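Station 426 Startup Checklist, Hand-Held Gripper Pair
Heywood building, Vuddale line
To be gone through before the first run of the day, with comments

Good morning and welcome back to the bench! Please work down the list in order and write in anything that seems off to you, even if it's small. I would much rather read a long comment than find out in November that a screw had been working its way out all summer.

1. Power and cables
Left gripper cable seated: OK
Right gripper cable seated: OK
Jacket worn or pinched: OK, see comment
Comment: The left cable likes to settle into a tight bend where it leaves the back of the gripper. I eased it out and put fresh Tesa tape on the tie point. Give it plenty of slack, please, and look at it again tomorrow.

2. Jaws
Close fully, no gap at the tips: OK
Open fully, no sticking: OK on left, slow on right
Comment: The right one dragged a little on the first two tries and then came good. Valetti asks us to clean the slides every 2,000 cycles and we're coming up on that, so I've put it down for this week.

3. Top plates
Screws snug on both: OK
Plates clean and free of chips: OK
Comment: Finger tight plus a small nudge with the driver is plenty, and I say this with love to whoever has the strong wrists.

4. Work surface and reach
Foam board flat on the wooden board: OK
Both grippers reach the organizer box without pulling on a cable: OK
Rails clear: OK
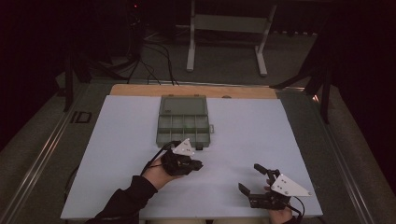
Item 4, reach check at the organizer box, left jaws closed and right jaws open.

Comment: Plenty of room on both sides. If your sleeves are loose, do push them up first (I've caught mine on a cable more than once).

5. Floor and stands
Stand feet steady: OK
Floor cables out of the walkway: redo
Comment: Someone could catch a toe on the bundle, so I'd like it run closer to the stand before the afternoon shift.

Result: fit for use, with 2 items open (right slides, floor cables).
Next check: 7:30 a.m.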